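What Goes in the Bin After Break? A Small Study of Snack Rubbish in Our Common Room
Benedicta Baidoo
Mar 25, 2022

1. Why I picked this

I started noticing how much of our common room rubbish is snack wrappers back in October, when I was on the tidying rota for the first time. You clear one table, turn round, and there's another heap! My tutor said that if I was going to keep going on about it I might as well make it my project, so I did, and I have enjoyed it far more than I expected to.

My question was simple: after a break, what do people leave on the tables, and how much of it could have gone somewhere other than the general bin?

2. What I did

I looked at the rubbish from 11 breaks. After each one I put on gloves, cleared the tables into a lined bin, then tipped the bag out on newspaper and sorted it into piles: shiny wrappers, paper and tissues, card, bottles and cans, food scraps, and "other" (mostly lolly sticks and one very sad glove). I wrote the piles up on a chart and put everything back in a fresh bag.

I had planned to weigh the piles too, but the wrappers hardly move the needle on kitchen scales, so I gave that up after the second break and went by number of pieces. I stopped at 50 pieces each time, which kept it fair between busy days and quiet ones.

3. What I found

Wrappers won by miles. On the busiest day 30 of the 50 pieces were wrappers, and there was no break when they weren't the biggest pile. Paper and tissues came second. Card was much lower than I guessed, only 7 pieces on its best day.

The part I really loved was finding out how the wrappers behave. If you scrunch one up it slowly opens out again, so a bin full of them looks packed when there's still plenty of space underneath. I tried folding them flat and tucking the end in (my gran does this with crisp packets) and the bag lasted noticeably longer. It's a bit fiddly, but once you've got the knack you can't stop!

Where the bin stands matters as well. With it over by the door, people left things on the tables. Once I moved it right up beside the table, the clearing took much less time and I could sweep things straight over the edge.

4. Problems

Wet tissues stick to everything and made the sorting slow. The liners were also a bit big for the bin, so they sagged inwards, and light things got caught in the folds. Next time I'd fold the top over the rim and tie a knot in the spare bit at the side before starting.

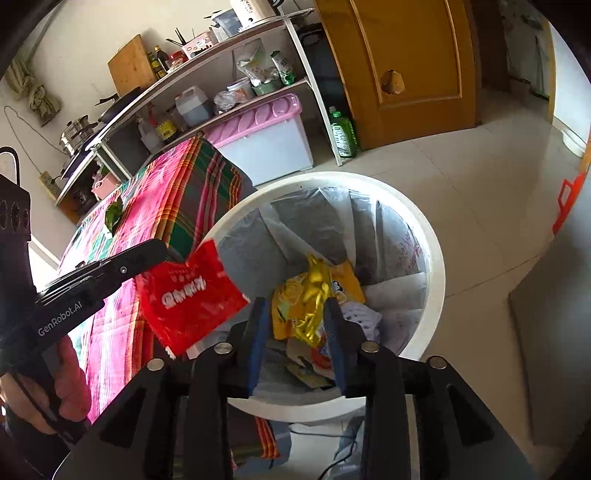

5. What I'd like to do next

I want to try two bins side by side, one just for flat-folded wrappers, and see if people will use them properly without being told. I'd also like to ask the other year groups to keep the same chart, so we can compare rooms. The blank charts are in the blue folder on the project shelf and anyone can take one.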